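Können Maschinen schon den Haushalt?

Galerie aus der Werkstatt Womilton, zusammengestellt von Lesego Venter

Seit Jahren höre ich, der Helfer für Küche und Werkbank komme demnächst. Im Februar war ich wieder dort, wo daran gearbeitet wird, und fuhr mit denselben Zweifeln heim. Auf dem Prospekt von Suneo faltet der Arm Hemden und räumt Regale ein. In der Werkstatt geht es um kleinere Dinge — und selbst die ziehen sich. Chauke, der Betreiber, nennt 324 Versuche für eine einzige Aufräumaufgabe, 200 davon brauchbar. Ein Kind lernt so etwas an einem Sonntag nebenbei. Wer Geld ausgeben will, sollte sich die Arbeit ohne Schnitt und Musik zeigen lassen.

Ein zerknülltes weißes Tuch im offenen Karton, der schwarze Greifer knapp darüber. Von solchen Handgriffen hat ein Haushalt am Tag Dutzende.
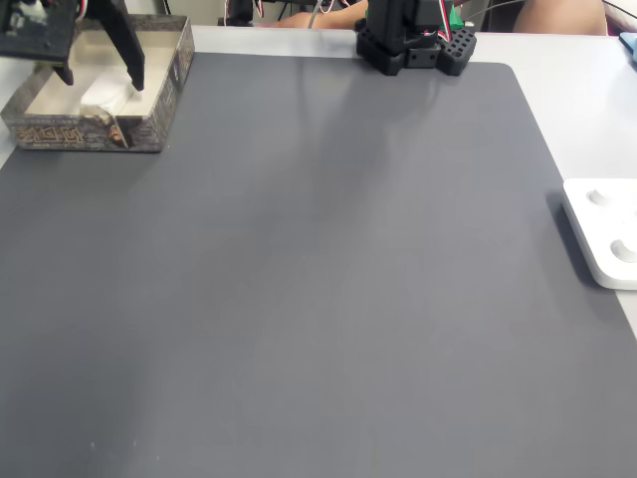
Lohnt sich so ein Arm heute schon für die Wohnung?
Zum Basteln vielleicht, als Entlastung noch lange nicht. Einrichten und Beaufsichtigen kosten mehr Zeit, als das Wegräumen von Hand dauert.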